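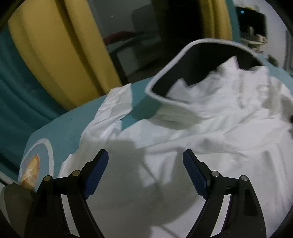
Page last updated: August, 4:56 p.m.

The Year I Rented Before I Bought

My plan for retirement used to fit on the back of a grocery receipt. Sell the house, buy a smaller one near the water, stop shoveling. I had the town picked out before I had a retirement date (Brurnport, in case you're wondering, and yes, I'd been there only for long weekends). I was all set to make an offer on a two-bedroom bungalow on the hill, and then my sister asked me what I'd do there in February. I had no answer. I think I said "read."

So I rented. I found an apartment at the Esposito, a brick building a short walk from the harbor that used to be a hotel and still has the hotel's enormous front doors. The unit was 826 square feet, and I came from a house with a basement, an attic and a garage, so you can imagine the first week. I had boxes in the bathtub. I took showers at the community pool!

I signed for a year and told everybody it was temporary, and I meant it. I put most of my furniture in storage back home and figured I'd be in the bungalow, or one like it, by the following summer.

The thing I'd completely missed on those long weekends was how much of Brurnport shuts. The bakery I'd built half my daydreams around closes from the end of fall until spring. So does the ferry to Pliditden, which I'd been picturing myself hopping onto whenever I felt like lunch on the other side. In winter you drive there, and it's 56 minutes if the bridge is clear. I did it a lot, because Pliditden has the hospital, the good hardware store and the eye doctor. I never once thought about an eye doctor when I was looking at bungalows.

On the other hand, I'd been wrong about the winter itself. I liked it. The library stays open late, the diner knows what to do with a pot of soup, and my neighbors at the Esposito turned out in force for cards on the second floor. I'd worried about sharing walls after so long in a house of my own, and for a month or so I did hear every footstep upstairs. Then I stopped hearing them. Now when I visit my old street I can't sleep for the quiet.

Money, then, which is what all my friends really want to talk about. My rent was more than the property tax and insurance on the old place, and it stung every single month. I'd paid that house off years ago and I was proud of it. But I'd never sat down and added up the rest - the gutters, the furnace, the tree guy, the other tree guy. When I finally did the math at the kitchen table, the gap was a lot smaller than I'd been grumbling about. Your numbers will be different from mine, so please do them yourself, with real bills in front of you, before you take my word for anything.

I did look at houses that year. I saw four. The bungalow on the hill was still for sale when I moved in, and I walked up to it one icy morning with a bag of groceries in each hand, just to see. I was puffing by the mailbox and there were still all those front steps to go. A lovely house, and I hope whoever has it now owns good boots. Another was out on Fisine Road, all on one floor, big yard, perfect, except that you couldn't buy a carton of milk without getting in the car.

If you're thinking about trying this, go in the worst season you can stand. Get a lease that lets you leave with 2 months' notice (mine did, and I slept better for it). Find a doctor before you unpack the good dishes. And don't sell the old house the minute you go if you can afford to wait. I rented mine to a young family, and knowing it was there made me braver about the whole business.

I did sell it in the end, to that same family. The lease at the Esposito has been renewed, and I've moved to a unit at the back with a bigger closet and a view of the parking lot and a slice of harbor. The bakery opened again in spring and I was there for the first tray of rolls. I still look at listings with my coffee. There's one on Fisine Road right now with a porch, and I've been by twice.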